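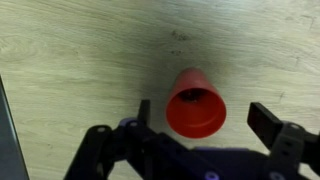

Drastance Boards > Teaching and Data > How many demos before you stop blaming the data?

15 posts in this thread

slowgripper
Posted December 12, 2018

I've been collecting demos for a cup-into-bowl task for the Herrero project and I'd like a second opinion before I spend January doing it all over again. So far I have 221 episodes, all driven by hand. Cup starts lying down on the counter, arm goes and gets it, arm brings it to the bowl, lets go. A toddler could do it, and a toddler would need fewer examples.

The policy I trained on them does a beautiful approach. Really, it's lovely to watch. Then it closes the fingers next to the cup with total confidence and carries a handful of air over to the bowl, where it carefully sets the air down.

Wrist camera plus one room camera. Is this a "get more data" problem or a "get better data" problem?

oatmeal_kernel
More data. It's always more data. You could have asked your wallet.

pivot_and_pray
Disagree with the above, as is tradition. How does the cup start? If it's lying down with the mouth toward the gripper every time, you've taught it one cup pose 221 times. I did this with a box of tea and ended up with a very expensive machine for picking up one box of tea.

slowgripper
Mostly mouth toward the gripper, yes. It's easier to grab that way and I was tired. I did turn it for the last batch, which I'd like some credit for.

pivot_and_pray
Partial credit.

Look at your approaches too. If you drive the same way I do, you come in wide open, stop, squint at the monitor, nudge over, stop again, and then close. The model sees a pile of frames where the correct action is "do nothing and worry." Mine learned the worrying perfectly.

slowgripper
That is an upsettingly exact account of my driving.

I went back through a few episodes last night and the pause over the bowl is even worse. I bring the cup over sideways because that's how I picked it up, and then I hover there deciding if I should tip it upright first or just drop it as is. Some days I tipped it. Some days I didn't.

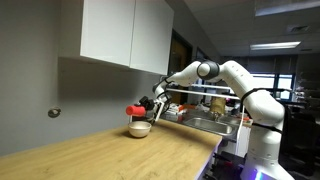

So I've got two different endings under one task name, and no note anywhere of which episode got which. I could sort them by watching all the room camera footage. I would prefer almost any other activity.

oatmeal_kernel
With enough data it'll figure out both endings.

pivot_and_pray
With this much data it'll average them and let go halfway through the tip. Ask me how I know. The tea box had a lid.

bentspatula
Long-time reader, rarely useful. We had the same mess and wrote down rules for the drivers. One page, taped next to the controls. Ours says: pick one ending, don't stop in midair for longer than a breath, and if you miss the grab, back off and try again without cutting the recording.

That last one got us further than anything else on the page. Our early set had no misses in it because everybody deleted theirs out of vanity. So the arm had no clue what to do after a miss and just went on with its day, same as yours.

slowgripper
I have deleted every miss since the start. I thought I was being tidy.

oatmeal_kernel
I'd be careful with that one. Keep a lot of misses and you're also teaching it to miss. We tried it with Stemby, our old labeling tool, and couldn't trim the bad part out, so the arm picked up a little fake grab before the real one. Like a bow.

bentspatula
Fair, you do need to cut out the bad close and keep the recovery. We do it in Bruris now, where you can mark part of an episode as skip. Clunky menus, but it works. I still say a set with no recoveries in it is worse than a set with a few ugly ones.

oatmeal_kernel
And I still say collect more. We can both be right, it's a forum.

slowgripper
OK, plan. I'm keeping the old episodes for the approach and chopping them before the bowl. Then up to 15 new ones a day, cup turned to a different angle each time, dropped sideways, no tipping. Misses stay in with the bad close marked as skip. If it still carries air after that I'll come back and be rude about everyone's advice.

pivot_and_pray
Move the bowl too. Even a few inches. You didn't mention the bowl, which makes me think it has never moved.

slowgripper
The bowl has moved 2 times. Both were the arm's idea.

bentspatula
Keep those episodes.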